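Dividing the bearded irises
August 7, 2021

The irises along the Besley side of the path flowered poorly this year, and the clumps had died out in the middle. Four years without division is too long on our clay. I lifted the first seven clumps this morning with a fork, starting well outside the leaves.

Each rhizome was cut so that one fan of leaves stayed with a firm piece of root. Anything soft or hollow went in the trash. Leaves were trimmed to a third of their length, and the cut ends were left to dry in the shade for a few hours. 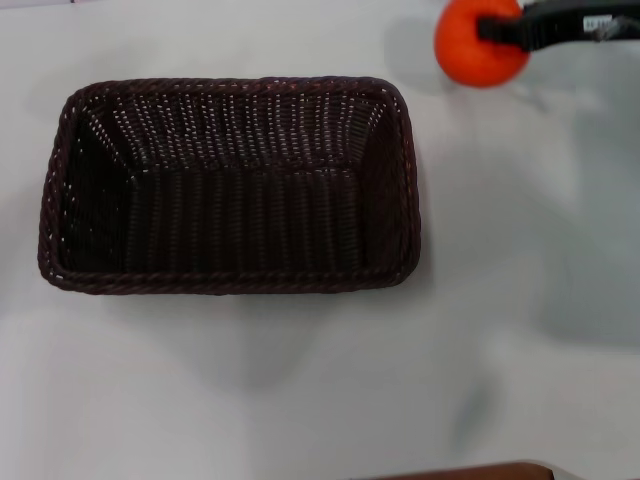

Replanting depth matters more than feed. The top of the rhizome should sit level with the soil or slightly above it – on sandy ground a thin cover does no harm. I set mine 33 cm apart, with the fans all facing the same way, and watered once. Yee-man Lo plants hers closer and gets a fuller bed the first summer, but she has to divide again sooner.

I ended up with 60 usable divisions. Most went back in the same bed, after I dug in some grit. The rest are in pots by the shed and will go to the plant swap in September.

No fertilizer until spring, and then a low-nitrogen one. The back row still has to be lifted. Its labels have faded, so those plants will be marked by color when they next bloom.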